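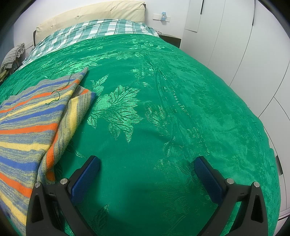

Preden Jacquard Bedspread, Emerald

A full-size cover for a double bed, woven with large flowers and long veined leaves in lighter and darker shades of the same green. The surface has a satin shine, so the pattern looks pale from one side of the bed and darker from the other.

The cover is cut wide enough to drop over both sides of the mattress. We ship it folded, and the fold lines will show at first. Leave it on the bed for a night or two, or steam it from the back on low heat.

Color: emerald green, tone on tone
Finish: satin face, matte back
Washing: cold, gentle cycle, with like colors
Drying: line dry, no tumble dryer
Ironing: low, on the back only
Item weight and size: see the label chart at checkout

Goes well with plaid or plain sheets in green, teal or white. A cream headboard suits it too.
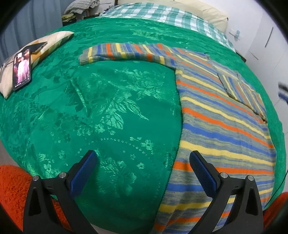
Emerald bedspread with a striped knit sweater laid over the right half.

Rings, zippers and rough buttons can pull threads on a satin weave. If a thread does lift, don't cut it. Work it through to the back with a blunt needle.

Unused covers can be returned within 90 days in the original bag. Sets with two matching pillow covers are sold separately under the Vinano name. Questions about stock go to Chinyere Ajayi at the Vuorinen store desk, open from 9 to 7.

Page updated August 19, 2019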